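4.2 Bedroom trials

We tested the Flidari hand-held gripper kit on clothes handling, on a made-up bed. Dark fabric on a printed spread, the hard case for the wrist view.

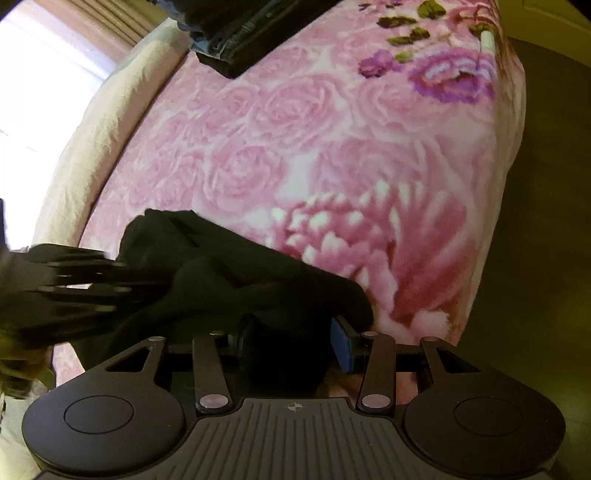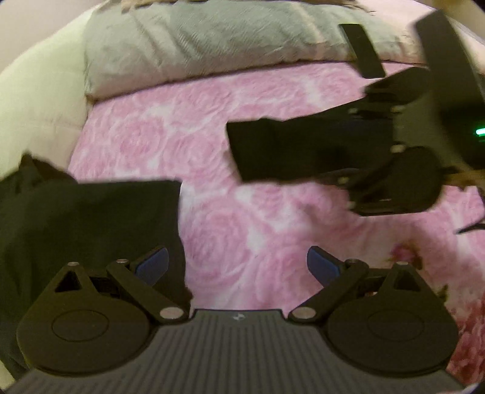

Figure 4. Black fabric on the pink floral bedspread, Flidari kit.

Setup was quick – one page of instructions, no tools. Mustonen's kit needed a seperate calibration board, see 4.1. Grip on thin cloth fine, thick seams less so. We logged 40 trials per kit, same operators thoughout. Battery life not tested.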